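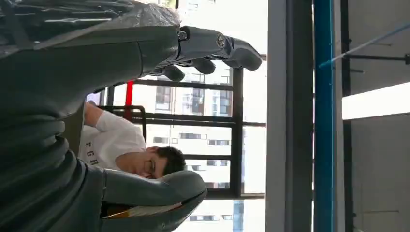

We have spent most of this month working out what to buy for the second half of the year, so I am putting the budget notes in a thread. They may help someone else who is at the same stage. We are a small team in Clurkumham working on tabletop tasks with multi-fingered hands. 1/15

The money for this round is £3,657. It is for everything except the arms and hands themselves, which came out of a different pot and are already paid for. It has to last until the new allocation opens in February. 2/15

The first draft of the list was far too long. People wrote down what they would like to have, which is fair enough, but the total was more than double what we had. We started again and asked for one thing only: what stopped you working this quarter? 3/15

The answers were dull. Cables too short. Not enough sockets near the desk. Waiting for a spare part. Waiting for the one decent laptop. Very few people asked for a new sensor once the question was put that way. 4/15

So spares went to the top. Fingertip pads, knuckle screws and a set of finger joints for the hands. The supplier is Kotian and their lead time on joints is long enough that you need to order before anything has gone wrong. We left it too late last year and lost most of a month. 5/15

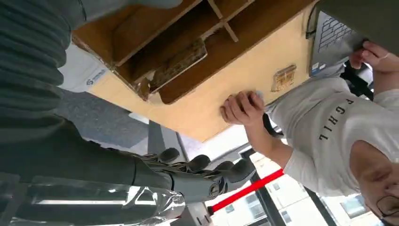

Second on the list is covers and wrapping for the arms. A proper fitted sleeve costs a lot more than plastic sheet off a roll. We priced both. We will buy sleeves for the upper sections, where they last, and keep using sheet on the parts that need to come on and off. 6/15

If you are budgeting for sleeves, measure your own arm and don't go by the drawing. The drawing leaves out the cable run. We got one quote based on the drawing and it would have been the wrong size in two places. The firm were good about it, but a made-to-order sleeve can't be sent back. 7/15

Third is wrist cameras. This was the biggest argument. The choice was between a dearer unit with a wider view and the cheaper one we already know. We asked Grorus for a price on the wider one and it came to £2,841 for the set, with mounts and cables. Delivery was extra. 8/15

That would have left £816 for everything else on the list. It is a good product and I would like to have it. We are not buying it this round. It goes on the February list with the quote attached, and I have asked them how long the price holds. 9/15

Fourth is objects to practise on. This hardly costs anything and people still forget to put it in. Wooden organisers, trays, small boxes with dividers, cupboards with latches. Buy ordinary household things, and buy duplicates of each one. When an object breaks and the shop has stopped selling it, you can't repeat the same task. 10/15

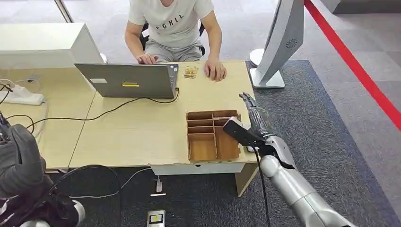 Fifth is the desk itself, meaning power and cabling. I now put this on a separate line with its own amount, because when it sits under "sundries" it gets spent on something else. Power strips, longer leads, clips to keep the cables off the floor, and a few hours of an electrician's time for checks. We allow for twice the cable we think we need. 11/15

A word on floor space, as it affects the cost. We looked at adding another desk and had a quote from Widungate, who did the fitting out at our last building. The desk was cheap. Moving sockets and shifting everything else to make room was not. If you are planning an extra station, get the room priced before you get the equipment priced. 12/15

Staff time is the other thing that gets missed. It is not in our equipment budget but I now write it next to each item anyway. A camera that costs less but takes 4 days to set up is not always the cheaper camera. We had 3 items on the old list that looked like bargains until we added the days. All of them came off. 13/15

Things I have not sorted out yet. Whether to pay for a service contract on the hands or keep a bigger box of spares. Whether a second laptop should be the same model as the first or something with more memory. What to do about storage, which fills up faster every time we add a view. If you have figures for any of these I would be glad to see them. 14/15

The order goes in on Friday. I am keeping a tenth of the money back until the end of the quarter, which was not popular, but something always needs replacing in the last few weeks. The spreadsheet is just item, price, lead time, set-up days and who asked for it. Happy to share a blank copy if you message me. 15/15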